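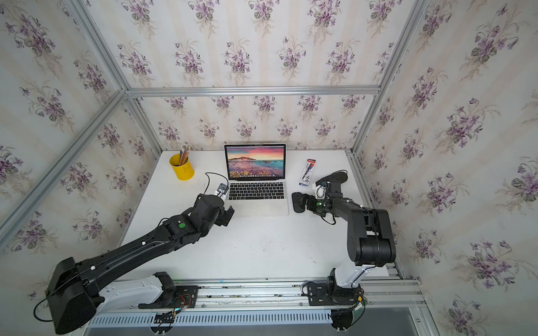
Gobnait Moriarty
Lecturer in Applied Automation, Lostwood Technical Institute

Chapter 6
Evaluating a Packaged Two-Arm Cell

Many plants now buy a cell as a kit. The case used in this chapter is the Preltico bench cell, sold by Marchetti with a support contract from Trevex. The kit supplies two arms on a shared rail, an extruded aluminum enclosure, and the control software. The buyer supplies the task.

The task studied here is ordinary desk work: handling small items and a cabled plug next to an open laptop. Parts of this kind are harder to specify than machined blocks. A cable has no fixed shape, and its free length can reach into the path of either arm. The quote must state which arm holds the cable and where the slack is allowed to go.

A second point is reach. With a mouse, a pencil cup and a laptop sharing one tabletop, both arms work toward the same central area. The rail length in our quote was 935 mm — enough for two carriages, with little room to park one out of the way.

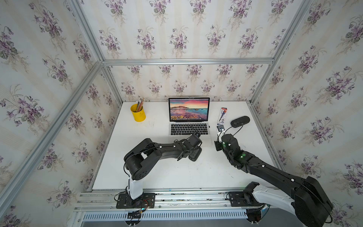 6.1 Reading the Sensing Specification

Fixed cameras give the layout of the table. They are less useful for close work, where the gripper may hide the part. The kit therefore lists a wrist camera as a separate line item, and 58 pages of the manual deal with its setup. Students should check its close-range view against the smallest feature the task depends on.

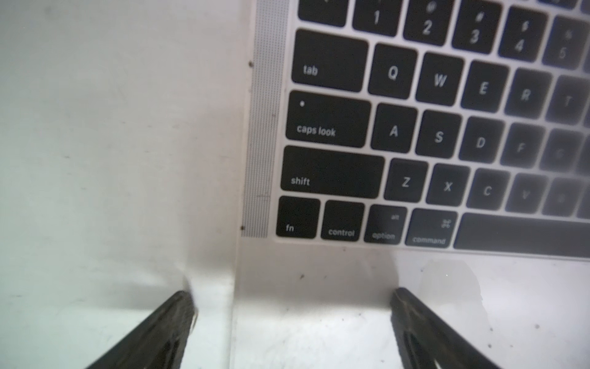 Figure 6.3. Wrist camera view: open gripper fingers at the corner of the laptop base.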